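Skip to content
Home | Data | Notes | Issues | Contact

# Clevby Council Meeting Records

Watch 4 · Star 8

Transcripts and vote tables from the public meetings of the Clevby town council, covering one full council term. The data was put together by Abla Tannous and Tamer Darwish from the clerk's published minutes and the audio the town posts on its website.

## What is in it

There are 581 recorded votes. Each row in `votes.csv` is one council member's position on one motion, so a single vote takes up several rows. The columns are:

- `motion_id`: our own number, not the clerk's
- `meeting`: the meeting the motion came up in
- `member`: surname as written in the minutes
- `position`: yes, no, abstain, absent or recused
- `topic`: one of 7 labels, described in `topics.md`
- `source`: minutes, audio or both

The `transcripts` folder has one plain text file per meeting. Speakers from the public are marked only as "resident" unless they were speaking for a business or a group. Council members and town staff are named.

## How it was made

We typed the votes in from the minutes first. Where the minutes gave only a total, we went to the audio and listened to the roll call. Voice votes with no roll call are left out of `votes.csv` but are kept in the transcripts.

Transcripts started as machine output and were then corrected by hand. Tamer did the first pass and Abla did the second. When they disagreed about a word, it was marked `[unclear]` and left that way. 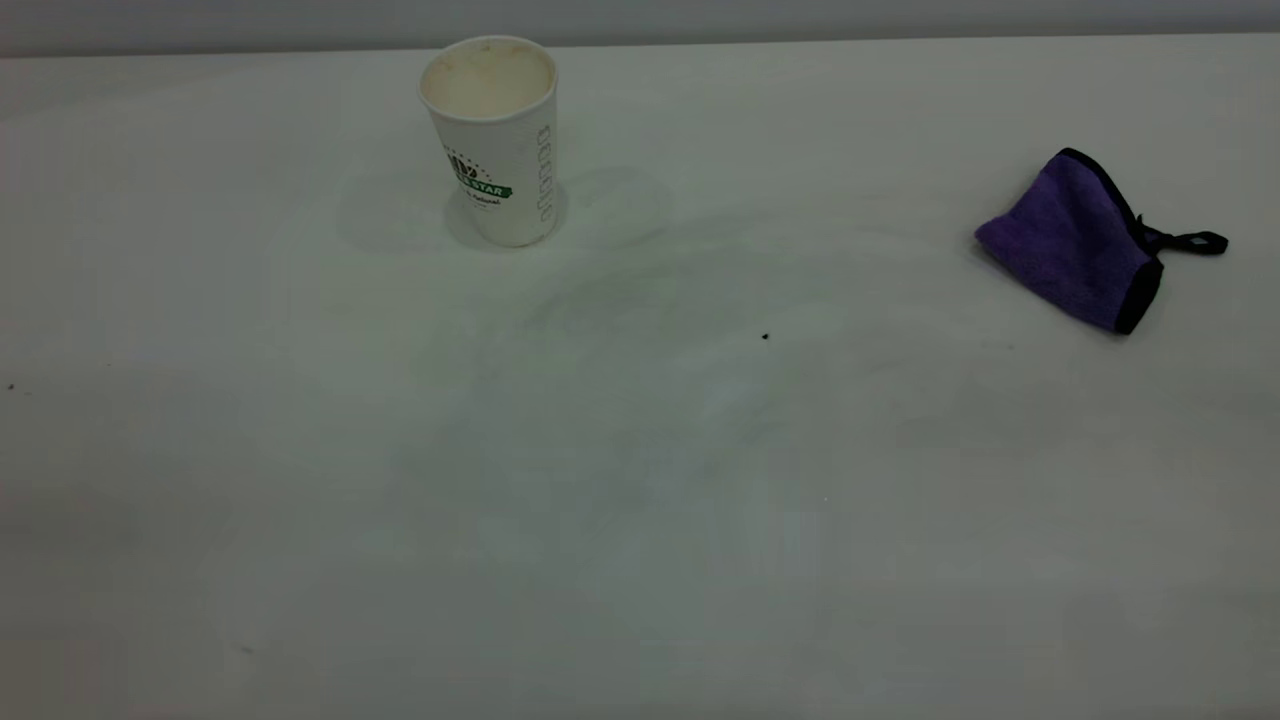
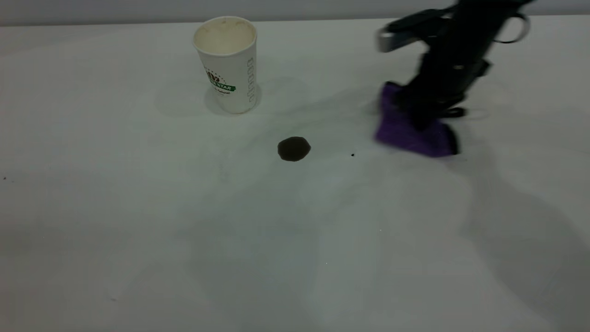 Motions that were amended on the floor get a new `motion_id` with a letter added. A motion that was tabled and brought back later keeps its first number. This matters most for the Sanholm Road rezoning, which was tabled twice and split into two parts before it passed. If you count it by number alone, you will get the wrong total.

## Known problems

The February work session has no audio. The clerk's office told us the recorder was not turned on. The transcript file for that session is a short summary from the minutes and should not be quoted as speech.

Two members named Nasrallah served during the term, one after the other. The minutes do not use first names. We added `_a` and `_b` to tell them apart, based on who held the seat at the time.

Topic labels are our own judgment. The line between "budget" and "public works" is weak, mostly in the Nevo bridge votes, where the council argued over the bond and the repair plan in the same motion. We labeled those by what the motion text says it does.

Closed sessions are not covered. Motions to enter or leave a closed session are in the file and are labeled "procedure". Drop them if you are looking at how often members split.

## Use

You may copy and reuse the tables. Please name the project and say which version you used. The minutes are public records, and the clerk's copy is the official one. If our file and the minutes do not match, go with the minutes and open an issue with the `motion_id`.

Please don't use the transcripts to try to identify residents who spoke at public comment.

## Changes

- v4: split the Sanholm Road votes, fixed recusals
- v3: added `source` column
- v2: corrected surnames in the transcripts
- v1: first release

2 comments · Share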